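The Puzzle Shelf: Blocks, Slots and Good Colors
Gallery by Socorro Ticona, June 3, 2024

I love puzzles you can solve with your hands before your brain has caught up! This page is for the chunky ones, the block-and-base kind where every piece has a slot and the fun is in finding it. My shelf at Narkedero has 15 of them now (it was down to 5 in February), and these colors are some of my favorites to look at.
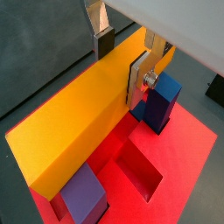 Block puzzles win me over with their bases. A good one is interesting even before you add a single piece, and I could stare at all those cuts and corners for ages. The red on this base is fantastic, a bright coral on top that goes much deeper inside the recesses, and the long yellow block next to the dark blue one makes it glow. There's still an open slot waiting, my favorite moment in any puzzle!

I always tell people to try the longest piece first. It takes up the most room, so you find out quickly which way the base wants to be turned, and the little ones are easier after that.

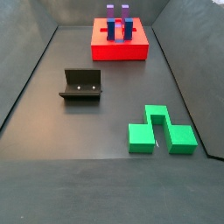

Short pieces have their own charm, of course. They get lost under sofas, they end up in coat pockets, and you feel ridiculously happy when one comes back. Next up on the page is the Vendovis set, all curves and pegs, as soon as I've found the last two.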